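Saturday, shop notebook

Second coat of shellac on the Parkholm clock case. Cut it thinner this time, and the ridge along the left molding has mostly leveled out. Left it 25 minutes between passes. The hinge screws Roel Segers brought over are too long by a hair — will file them before fitting. 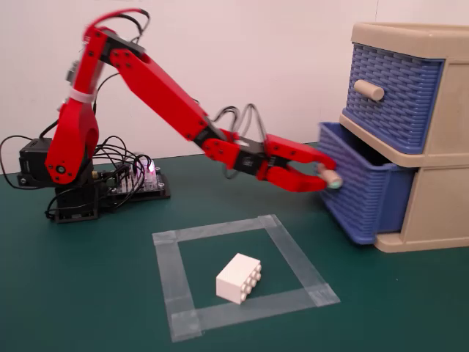 Still sorting the spare hardware for the Witkowska job. Her cabinet dates from 1984 and three pulls are missing. She wants small round ones, no brass plates. A plain cylindrical knob like the one on the lower drawer of the beige plastic unit would suit her, only turned in beech. Will try one on the lathe, 20 mm across, and send it over before making the rest.

Out of 276 grit paper sleeves? Check the shelf label, that looks like the Ollthorpe part number.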